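Workplace Organization, Unit 4: Bench Layout and Small-Item Containment
Course notes, W. Chung. Revised November 6, 2018

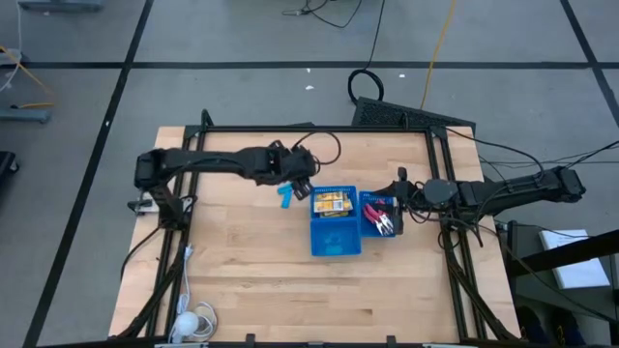 4.1 Scope
These notes cover loose items kept on a bench top during a shift: hand tools, packaged consumables and small parts. Drawers, wall panels and floor storage are treated in Unit 5. Terms follow the Workano course glossary.

4.2 Work surface
Butcher-block tops are built from long strips of wood, maple in the bench used for this unit. The surface tolerates light impact and can be sanded. It stains under oil and swells at the joints if water is left standing. Wipe along the strips with a damp cloth, then dry.

A pale top gives good contrast with dark or saturated items. A small blue block left on maple is easy to find; a steel pin of the same length is often missed. Low-contrast parts go in a container at all times.

4.3 Open baskets
Open baskets with perforated walls are the default container on the bench top. Properties to note:

Contents can be checked from the side as well as from above.
Dust and chips fall through if the base is also perforated.
Parts smaller than the perforations will escape. Use a solid tray for these.

Size is chosen by the longest item that must lie flat. An item that rests at an angle, such as a printed package tipped inside a larger basket, is acceptable for short-term holding. It is not acceptable for items with a marked upright position.

4.4 Separation of tools and goods
Tools and packaged goods are kept in separate baskets, even when one basket would hold both. Plier jaws will puncture film packaging under very little load. The usual arrangement is a larger basket for packages and a smaller one directly beside it for the hand tool in use - one tool per small basket. Colored handles are preferred, red and white being easy to pick out against blue walls.

4.5 Placement
Baskets go near the middle of the table, side by side. Edges are reserved for clamps and cable runs. Cables should follow the edge and should not cross the area between baskets.

4.6 Exercise
Work in pairs at benches 201 and 208. Lay out one package, one pair of pliers and one loose block. Record the position of each, exchange benches, and restore the other pair's layout from the written record only. Submit both records to Reynaldo Belmonte in the Flondard lab.

Reading for Unit 5: Siu handbook, page 28 onward.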